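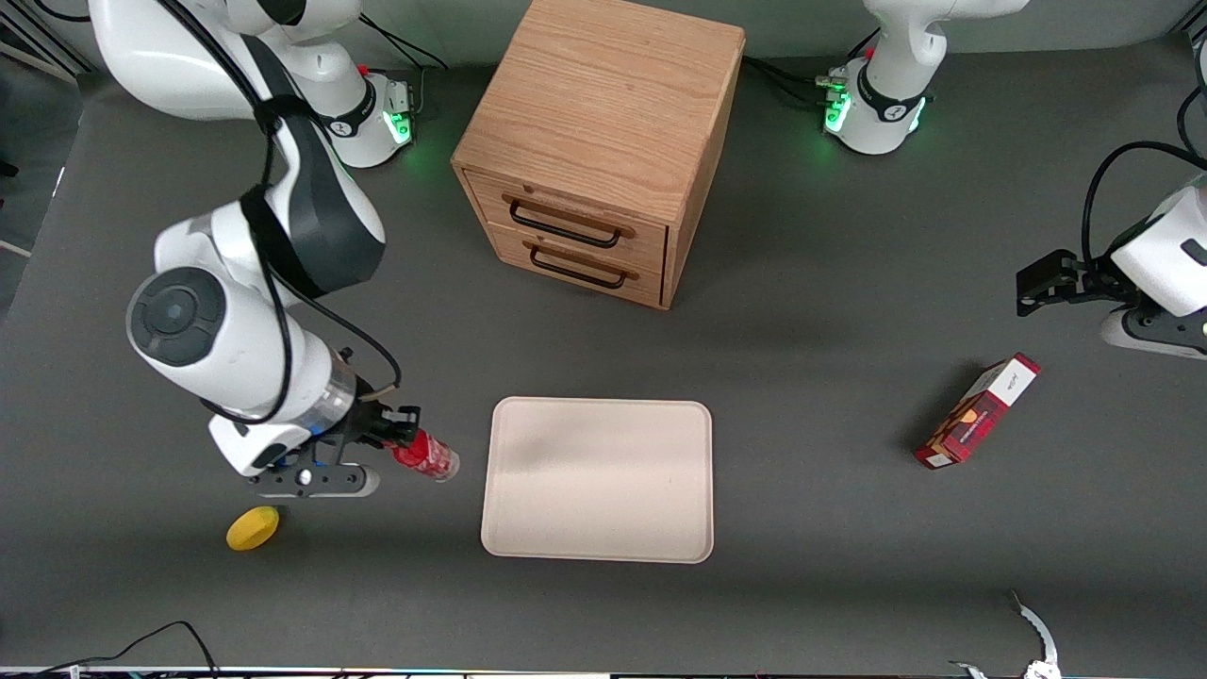
Figure 2. Robot arm with its gripper closed around a red bottle, over a dark gray tabletop.

4.1 How readers rank characters in long-running manga

Fan rankings of fighting strength are among the most common kinds of writing about serialized manga, yet few studies have asked what evidence readers use when they place one character over another. We looked at ranking threads on two fan forums, Trikport and Juvville, both of which keep open archives. Threads were kept if they dealt with a single series and held at least 40 replies. This left 70 threads, most of them started in November, when several series ended a story arc within a short time.

Each reply was coded by the kind of evidence it gave. Direct evidence meant a fight shown in the manga itself. Indirect evidence meant a chain of results (A beat B, B beat C). Stated evidence meant a title, a rank or a remark by another character. Replies that gave no evidence were coded as bare claims and left out of the counts by type. Anime-only scenes were coded apart from the manga, as posters often disagreed on whether they should count at all.

Indirect evidence was the most common type on both forums. Posters on Juvville used stated evidence more often than those on Trikport, mainly rank within an in-story group such as a guild or an army. When a chain of results and a stated rank pointed in different directions, threads tended to grow longer and the original list was often revised by its author. Some 7 threads were closed by moderators before any revision was posted, and we treat these as incomplete.

The Salazar coding sheet, which we used with small changes, was made for sports forums and has no category for flashbacks. We added one. A fight shown in flashback was counted as direct evidence only if the poster named the chapter. Off-screen wins, where the reader sees the result but not the fight, were harder to place. The two coders disagreed on these more than on any other item, and in the end they were moved to stated evidence. Section 4.2 gives the results by forum under both codings.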